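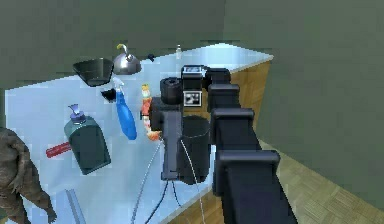 ## Aula 13 — O frasco deitado

Caso do projeto Maglaya, em simulação. A tarefa: levar o borrifador azul para junto da chaleira. O braço executou a trajetória inteira, fechou a garra no ar com muita dignidade e registrou *sucesso*.

**O que falhou**

- A pose do frasco foi lida uma vez, no início, e guardada como verdade eterna. O planejador supunha o frasco em pé.
- O critério de sucesso era "garra fechada". Fechada em quê, o código não perguntava.
- O limite de força estava em 50 N, herdado de uma demo de agosto. Na bancada real, teríamos trocado de frasco.

**Nota sobre os cabos:** no modelo eles pendem do punho, mas não têm colisão. No robô físico têm, e enroscam. Raed Chidiac perdeu 2 conectores assim — pergunte a ele, mas não na hora do almoço.

**Para a aula 14**

1. Reescrever o teste de sucesso usando a abertura final da garra.
2. Ler o relatório de Nuria Weldu sobre parada de emergência, inclusive os anexos.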